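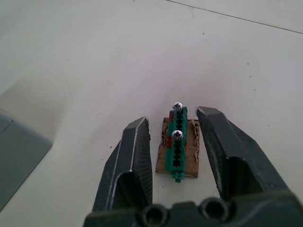 Robots & Automation | Features

The Grip That Wasn't

For most of December, the sorting cell at Girnwood did what it was built to do. A mobile arm picked small scrap assemblies off the floor of the teardown area, carried them to a bin, and opened its fingers. The log said it was doing this well. The log was wrong.

Girnwood takes apart old control cabinets and sells what can be sold. The work leaves a lot of small stuff behind: bits of green plastic rail with the screws still in them, scraps of the cardboard they were mounted or packed on, short ends of wire. People used to pick it up by hand at the end of a shift. The screws are hard on cart wheels and worse on knees.

Rodica Pană runs the cell. She had the arm fitted with a two-finger gripper from Joltelach and a small camera at the wrist, looking out between the fingers. The control software, called Unby, lines the fingers up on either side of a part, closes them, and reads how far they traveled before they stopped. If they stop early, there is something between them. If they close all the way, the pick is marked as a miss and tried again.

After 1206 picks, the log showed 10 misses. Pană thought that was good for a machine working on mixed scrap. Then the bin was weighed, and it came up far too light.

"I thought somebody had emptied it," she says. "I asked, and they hadn't."

She pulled the wrist camera pictures and went through them over two evenings. In many of them the fingers had closed and the part was still on the floor, a little to one side. The arm had then gone over to the bin, opened up over it, and come back. In the log, each of those trips was a good pick.

The cause was wear. The fingers are molded blocks with a recess along the inside, and they scrape the floor on every pick. The edges had chipped. Grit and plastic dust had packed into the joint where one finger meets the gripper base, and the finger was binding just short of closed. The software saw the fingers stop early and took that to mean a part was in hand.

Cardboard made it worse. A torn piece of corrugated flattens when it is squeezed, so the cutoff for an early stop had been set very loose to let thin, soft parts count. With the cutoff that loose, a stuck joint and a crushed bit of cardboard gave the same reading.

A false count is a nuisance, but there was a safety problem behind it. The cell slows down when it is carrying something, and runs faster when it is empty. That was meant to keep parts from being thrown. Since the software was calling empty fingers full, the arm spent a lot of time moving slowly, and people on the floor got used to the slow speed. They started stepping across its path.

One afternoon just after 3 p.m., the joint freed itself. The arm closed on nothing, correctly marked a miss, and swung back at full speed. Chávez, a teardown worker who was reaching for a cart, was struck on the forearm. He had a bruise and went back to work the next morning. The cell stayed off for the rest of the month.

"It hit me at the speed it was supposed to go," Chávez says. "I just hadn't seen it go that fast in a while."

The floor scanner that should have stopped the arm was working. Its stop zone had been drawn for the cell's first layout, and when the carts were moved, one side of the new path was left outside it. Nobody had walked the zone with a test piece after the move.

The repairs were not expensive. The fingers were replaced and the joint now has a wiper seal. The software closes the gripper on nothing every 100 picks, and if the fingers don't meet, it stops and calls for service. A second check uses the camera: after each lift, it looks at the spot where the part was. If the part is still there, the pick is a miss no matter what the fingers say.

Pană also took out the two speeds. The arm now runs at the slow one all the time, which costs the cell a fair amount of output. The stop zone was redrawn and taped on the floor, and it gets walked every time a cart lane changes.

The cell has made 700 picks since it was turned back on. Pană weighs the bin herself at the end of each shift and writes the number on a sheet next to the count from the log. She has asked Joltelach for fingers with a replaceable edge and is waiting to hear back.

Contact the editors | Copyright, all rights reserved | Back to top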